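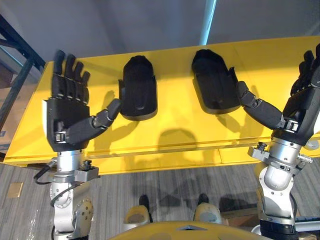 The Alska long table in yellow, with two black padded shells on top.

Home Tables Seating Storage Care & Parts Contact

Alska Long Table, Yellow
Item no. 1783

We have been selling the Alska for a good many years now, and if we had to pick one table to keep in the shop and send all the others away, this would be the one, and it would be the yellow one too. It's a plain long table for people who spread things out: pattern pieces, seed trays, homework, a bag that needs restuffing, two dozen envelopes waiting for stamps. It gives you room to lay something down on the left and something else on the right and still have a place for your elbows (and your coffee, if you trust yourself).

The yellow was Regula Kaufmann's idea. She wanted a color that would cheer up a workroom on a dark morning and that would also make it easy to find dark things – black thread, black screws, a black glove, the little cap that always rolls off a marker. We were a bit unsure about it in the beginning and ordered only a handful, and then had to write to the workshop again before the month was out. Customers still tell us they came in for the gray and went home with the yellow, and we are always pleased to hear it.

Size and weight
The top is six feet long and 27 inches deep, so two people can work next to each other without bumping arms, and one person can reach the far side without getting up. The table weighs 65 pounds. One strong person can slide it a little way, but please get a second pair of hands for stairs and doorways, and lift it by the underframe. The height is set at the workshop before shipping. The usual height suits most adults on an ordinary chair, and there is a taller version for people who like to stand while they work. Just tell us which you want in the notes when you order.

On carpet and on hard floors
The table comes with plain glides, and those do nicely on tile, wood and short carpet. For a thicker carpet we suggest the wide glides, which spread the weight and won't leave such a deep mark when you decide to move everything around in June. They screw in by hand, and you can ask for them at no charge with a new table. If you already own an Alska and would like a set, write to Pirmin Bachmann at the parts desk and he'll get them in the mail to you.

Looking after the top
Wipe it with a soft damp cloth and a drop of dish soap, then go over it once more with a dry one. Please don't use scouring powder or the rough side of a sponge! Pencil comes off with a white eraser. Ink is a different story and depends on the ink, so try to catch it early. If you cut fabric, foam or leather, put a cutting mat down first. Yellow is kind to crumbs and dust but it does show a long knife line, and we can't polish those out afterward.

Put a folded towel under anything hot from the stove or the iron. The finish will stand a warm mug perfectly well, only not a pan.

What comes in the box
The top, the underframe, the leg set, plain glides, one hex key and a printed sheet with drawings. Leire Aguirre redrew the sheet last year after several of you wrote to say that step four was hard to follow, and you were quite right, it was. The new one has larger drawings and shows which way the crossbar faces. Set aside half an hour, put a blanket on the floor and build the table upside down.

Goes well with
Holzer stool, low or high
Reron drawer unit, fits underneath at either end
Fivgate clip-on lamp (the clip opens wide enough for the edge of the top)

Delivery and returns
Yellow tables are normally in stock and leave us within 10 working days. The taller version takes somewhat longer as we order it in batches. The driver brings it to your front door, or up to the room you choose if you book that when you order. If the color isn't what you hoped for, keep the packing, let us know within a month and we'll arrange for a pickup. Single parts can be replaced at any time, including the top, and older tables take the same parts as the new ones.

Questions about size or color go to Florian Hauser in the shop, who is happy to mail you a small color chip so that you can hold it up against your own wall before you decide.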